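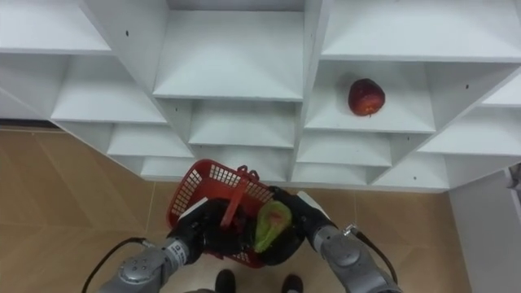

Our project began with a plain question: how long does an apple stay good to eat if you don't put it in the fridge? Most of us grew up with fruit in a bowl on the counter and never thought about it. Then Bernadette Calloway brought in a bag of fall apples from her aunt's trees in Altgate, and we argued for a whole lunch period over where to keep them. An open white shelf with a single red apple sitting in one cubby looks like the simplest storage you could think of, and in a way it is, but the air in the room, the light and the fruit next door all have a say in what happens. We wanted to find out how much of a say!

## What we already knew

Apples keep on living after they are picked. They take in oxygen, give off carbon dioxide and slowly use up their own sugar and acid. They also give off ethylene, a gas that tells fruit to ripen. One apple in a closed bag makes enough of it to hurry along the others (and bananas too, as anybody who has tried the paper bag trick knows). Cold slows all of this down a lot. Dry air pulls water out through the skin, so the apple gets wrinkly and light.

Weight was the thing we could measure well with a kitchen scale, so we built the project on that.

## How we did it

We used two kinds of apple, which the orchard people in Altgate call Begay and Vikia. Begay is small and tart with a thick skin. Vikia is bigger, sweeter and softer. We had 133 apples in all and split them into 3 groups:

- open shelf, fruit not touching
- cardboard box with the lid on, packed in newspaper
- unheated porch, in a crate with a damp towel over it

Each apple got a number on a bit of masking tape. We weighed them in the same order every time, and by the end our notebook held 1,353 weights. Of those, 1,159 made it into the final tables. The rest were thrown out, mostly from one bad week when the scale's battery was going and everything read too heavy. It hurt to cross out those pages, but the numbers made no sense.
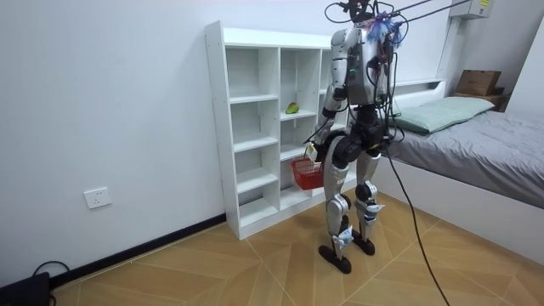
Besides weighing, we did a squeeze test and a taste test. For the squeeze test, the same person pressed each apple with a thumb and gave it a score from firm to mushy. That person was Fitzgerald Abernathy, who took it very seriously and would not let anybody talk to him while he pressed.

## What we found

The porch won, and by more than we had guessed. Porch apples lost the least weight and still snapped when you bit them. The box came second. The open shelf apples dried out fastest, and the Vikia ones went soft well before the Begay ones did. We think the thick skin is the reason, but we didn't test that directly.

The surprise was in the box. We expected the lid to trap ethylene and ruin everything, and for a while it looked as if we were wrong. Then one apple with a bruise we had missed started to rot, and up to 3 of its neighbors went with it before we caught it. The open shelf had bad apples too, but they went bad alone. So if you use a box, check it often!

The taste test was the best day of the whole project. Shelf apples were called "sweet but sad" on one score card. A few tasters liked them better than the porch ones, because the sharpness had faded.

## What we would change

We would buy a better scale. We would also keep a log of how damp the air was, since the Ustance Road classroom gets very dry once the heat comes on in December, and we only have our own cracked lips as evidence. Bernadette wants to try pears next. They ripen from the inside out, so the squeeze test would need some rethinking.

The leftover apples became sauce, mostly Begay, with a little cinnamon.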